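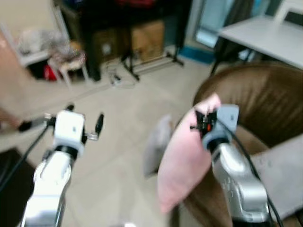 Writing the Rules for Household Manipulation Sessions

Posted 10/24/24

Vevlow's operating rules for robot work in furnished rooms run to 115 numbered clauses. The team behind them agreed to an interview on the condition that its members be cited by role only. Most of the questions went to the rules editor and the lead operator, who between them drafted the second edition, in force since June.

The first edition was written for a bench. The robot stayed put, the objects were rigid, and the operator stood behind a line. "Then we moved to chairs and cushions, and a third of the clauses stopped making sense," said the editor. "A cushion has no fixed outline. You can't write a clearance around it the way you would for a block."

The second edition measures clearance from the arm and whatever it is holding, taken together. A soft item held by one corner is treated as if it could swing to its full diagonal in any direction. The operator must be able to state where the free end would land if the grip let go.

Contact with furniture has its own section. The old text banned it, and operators broke the ban daily because placing a cushion on a seat means touching the seat. Contact is now allowed at low speed, on upholstery only, with the second arm stationary. "We wanted a rule people could follow while doing the job," the lead operator said.
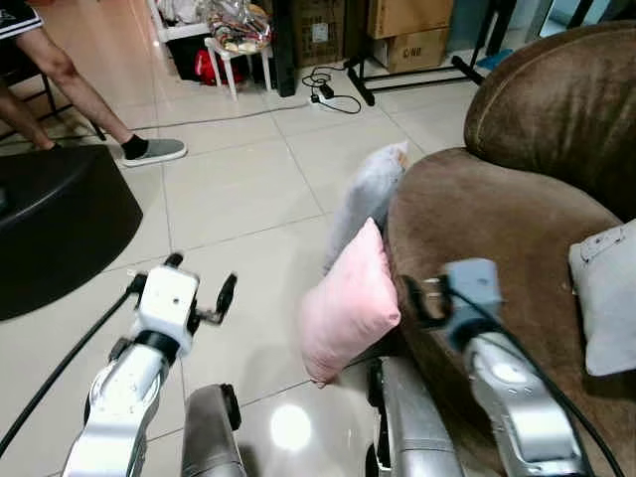 The section also requires the operator to log each contact that was not part of the plan. Across the trial period at the Nullunach site, operators logged 1,393 of them. Most were brushes against an armrest or a backrest. The editor said the log is read for repeats, and that a single entry rarely leads to a change.

Where people may stand took longer to settle. One draft kept everyone out of the room. It was dropped because resetting soft objects by hand is part of nearly every session. The adopted text lets one person remain, outside the reach of both arms, with closed shoes and nothing in hand while the arms are powered. Entering the reach area calls for a spoken request and a spoken answer. A nod does not count.

Cables on the floor are covered by clause 41, which the lead operator called the least popular in the document. It asks for a walk of the floor before power-on and again after any furniture is moved. "People do the first walk. The second one gets skipped, and the second one is the reason we wrote the clause."

Gripper coverings were the last subject. Under the Bindov checklist, which Vevlow adopted with small edits, finger coverings are inspected before each session and replaced at 3,000 grasps or at the first visible tear, whichever comes earlier. Both fingers are changed together, even when one looks sound. A new covering grips harder than an old one, and a mismatched pair pulls fabric to one side.
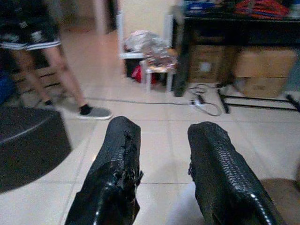 Qian disagreed with the paired replacement, saying that it doubles the use of coverings and that a friction test on the remaining finger would be enough. The editor accepted that the test would work in a shop but said it takes longer than the swap, and the clause stands for now.

A third edition is in draft. It adds a section on handing soft items to a person, which the current rules prohibit, and moves the cable clause to page 2.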